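Read Receipts

So I'd been on Trerix for six years when I decided to delete it, which in Trerix terms makes me a founding elder. I joined because Jintana Yimyam sent me an invite and said it was the app where all the interesting people had gone. All the interesting people turned out to be Jintana, her cousin Kulap and a bloke selling aquarium filters.

Still, I had 217 contacts by the end. I scrolled through them in bed with my phone plugged in beside me and recognised maybe a third. Darius Zamfir was in there, with the same profile photo he'd had when we shared the flat in Brunswick: sunnies, bad beard, somebody else's dog.

We hadn't spoken since the argument over the bond. I opened our chat and it was all still sitting there, 1740 messages, mostly about whose turn it was to buy milk.

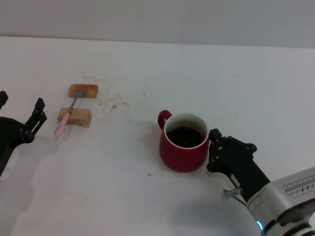 2. The message

I typed "hey mate" and deleted it. I typed "long time!" and deleted that too (the exclamation mark looked deranged). Then I remembered Trerix shows the little dots when you're typing, so if he had it open he'd been watching me start and stop for ten minutes like a broken indicator.

The dots came up on his side.

I put the phone face down on the doona and went and brushed my teeth, properly, even the back ones. When I came back there was one line.

"Are you deleting this thing as well?"

I said yeah, tonight. He said he'd been meaning to for ages but didn't want to lose the milk messages. I laughed so loudly the neighbour's light went on.

"You still owe me 70 bucks," he wrote.

"You still have my good saucepan," I wrote back.

Then nothing, no dots, for long enough that I got up and put the kettle on. I was hunting for a teabag when it buzzed on the bench.

"What's your actual number?"

I sent it, and stood there in my socks waiting for the phone to ring.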